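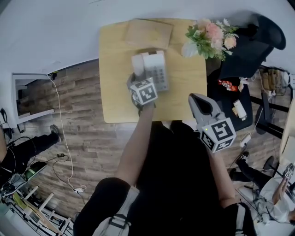
A white desk phone with grey number buttons. The handset lies along the left side.

How does a desk phone work?

Maybe your grandparents have a telephone like this at home. It has two parts. The big part stays on the table, and it has the buttons. The part you lift is called the handset.

When you talk, your voice makes the air shake. A small microphone in the handset feels this shaking and changes it into electricity. The electricity travels through the cord and then very far, to the other phone. There, a little speaker changes it back into sound.

Try it! Put your fingers on your throat and hum. Can you feel the shaking?

Written by Tineke De Smet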